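Desk grommet

A desk grommet is a lined hole in a desktop through which cables pass from the equipment on the surface to the sockets, trays or power strips underneath. The word is used both for the hole and for the ring or sleeve that finishes its edge. Grommets are found on office desks, workbenches, reception counters and some dining tables sold for home working. In the furniture trade they are also called cable ports, cable outlets or wire holes.

Construction

Most grommets have a fixed part and a removable part. The fixed part is a short sleeve with a flange that sits on the desktop and hides the raw edge of the hole. The removable part is a cap, usually with a notch or a sprung flap so that cables can come up while the rest of the opening stays covered. Plastic is the usual material. Metal versions, in zinc or aluminium, are sold for veneered and solid wood tops, and rubber liners without a cap are common on workbenches.

Some desks are supplied with the hole alone. The inside edge may then be sealed with lacquer or edging tape, particularly on boards made from wood particles, which swell if liquid reaches the core. An unlined hole takes a plug more easily than a capped one but tends to chip at the rim.

Position

The hole is normally placed near the back edge of the top, where it stays clear of the user's arms and of paper. It may be central, in a rear corner, or a little to one side of the middle. Wider desks often have two. Sit-stand desks need a hole that lines up with the gap between the crossbars of the frame, and makers who sell one frame with several tops usually print the clearances in the fitting instructions.

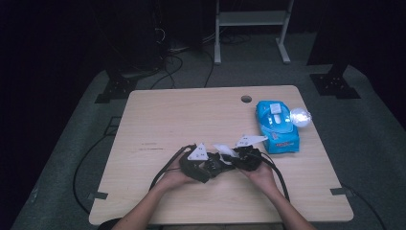
A grommet at the back does little for equipment that is held or moved about on the desk. Leads for hand tools, test equipment and chargers are commonly run over the front or side edge, or held with clips. Clamps fixed to the edge of the top serve a similar purpose and need no drilling, though they take up some of the space where the forearms rest and can mark soft wood if overtightened.

Sizes

There is no single standard. Holes are generally cut with a hole saw or a Forstner bit, and the grommet is sold by the diameter of the sleeve and not by that of the flange, a frequent cause of returned orders. A moulded plug is the largest item most holes have to pass, and a hole sized for bare cable will not accept one. Rectangular outlets, sometimes called cable flaps, allow several plugs through at once and may have a brush strip to keep out dust.

Powered grommets

A powered grommet fits into the same kind of hole and carries sockets or charging points on its upper face. Early types were fixed. Later ones, such as the Trimside, rise from the desk when pressed and close flush when not in use. The Trimside was introduced by the furniture firm Volari with 2 sockets, and a larger model with 4 followed. Because the body hangs below the desktop, powered types cannot be used above a drawer.

Fitting and repair

Holes can be added to an existing desk. The top is drilled from the face side with a scrap board held underneath to prevent splintering. Masking tape over the line of the cut reduces damage to veneer. Glass and stone tops are drilled by the supplier.

An unwanted hole can be closed with a blank cap. Patching with filler is possible on painted tops but remains visible on natural wood, where a turned plug with matching grain gives a better result.

Cleaning

Dust and crumbs collect under the flange. The cap is lifted out and washed, and the rim wiped with a damp cloth. Scuffs on a lacquered surface can often be removed with mild soap, while abrasive pads dull the finish.

Use in schools and offices

The Flinden desk, a school pattern with a single rear hole, was made in 17 finishes. Hailu, an office supplier, fitted the same outlet to its own range and sold up to 2,000 spare caps a year, the cap being the part most often lost.

See also

Cable tray
Modesty panel
Sit-stand desk
Edge banding

Last edited 06/10/2024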